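February, 6:40 a.m.

Sourdough log, continued. Starter temperature on the counter was 60 F at first reading, too low for the schedule I had written down. I moved the jar to the oven with only the light on and read it again before breakfast: 71. It had doubled by then, with a slightly domed top and a sharper smell than last week's.

Flour is the Lesel strong white, second bag. It takes up less water than the first bag did at the same weight. I held back 18 grams and the dough still spread on the board, so tomorrow I will hold back 30 and write the number on the bag itself – the notebook is never in the kitchen when I need it.

Mixed by hand, rested, then four folds at half-hour intervals. The third fold tore along one side. I put this down to the rest being short, as I had gone out to move the car. Shaped weight was 423 grams per piece, 2 pieces, after losses to the bowl and scraper.

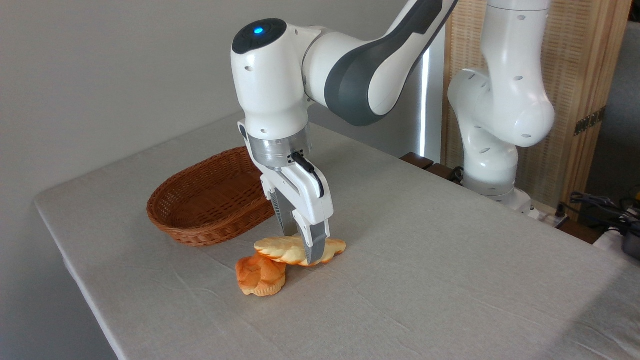

Markos Tzavaras
Maintenance planner and home baker, Sestley

Braiding is a separate problem. A three-strand braid from a wet dough closes up in the oven and the pattern is lost. The enriched dough from the Mavromatis booklet holds its lines much better, but the booklet gives butter in spoonfuls and the spoon is not defined. I weighed mine level and will use that figure from now on.

Oven notes. The dial reads high at the back left. With the Giden thermometer on the middle shelf I get a steady value after 35 minutes of preheat, and the oven's own light goes out at 12. I have stopped using the light. Turned the tray once, halfway through. Bottom color was even on one loaf and darker at one end on the other.

1:15 p.m. Cut the first loaf. Crumb tight near the base, open at the top, which fits with underproofing. Salt is right. The second goes in the freezer, sliced.

To do: order rice flour, descale the kettle, replace the scale battery, feed the starter before bed at one part to four.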